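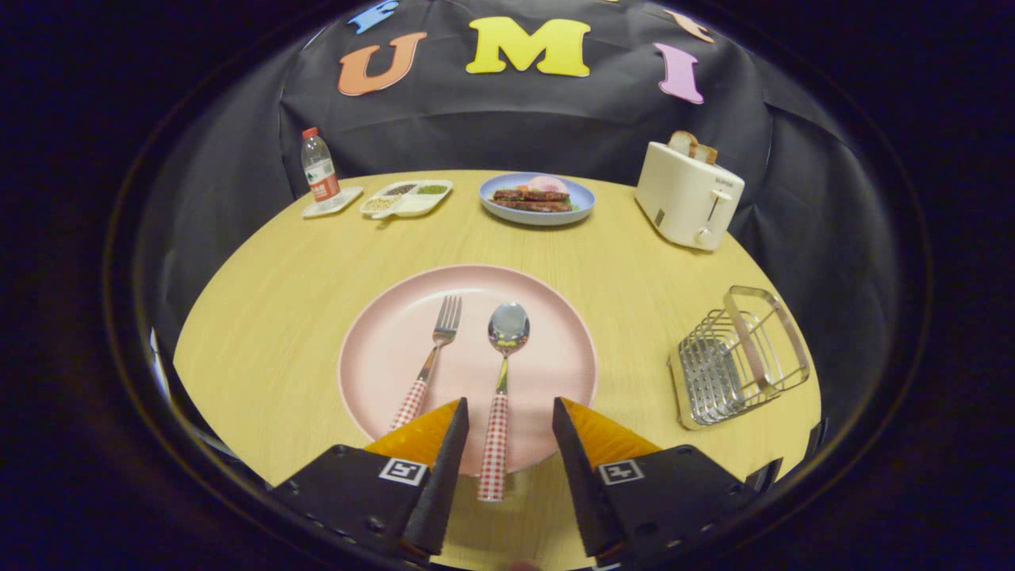

Long read-aloud for a wiggly seven-year-old?
Posted by banleymom

We just finished our third animal story and my son is begging for another, which makes me so happy! He can sit for 15 minutes at bedtime, sometimes more if there's a dog in it. My sister swears by a 440-page one about a sheep farm. Is that too much for his age, or should I go for it?

Drokano_reader
Oh, go for it! We took all of October over a book that size (and two weeks of November, if I'm truthful) and my girls still talk about the goat. Short chapters matter more than page count, so peek at those first. If one drags, I just skip ahead a little and keep my voice going. And do let him draw while he listens, mine hear every word that way.

pascual4
depends on the kid

Ploltport Grandma
The audio version saved us on car trips, dear. Check your library, ours had 4 copies.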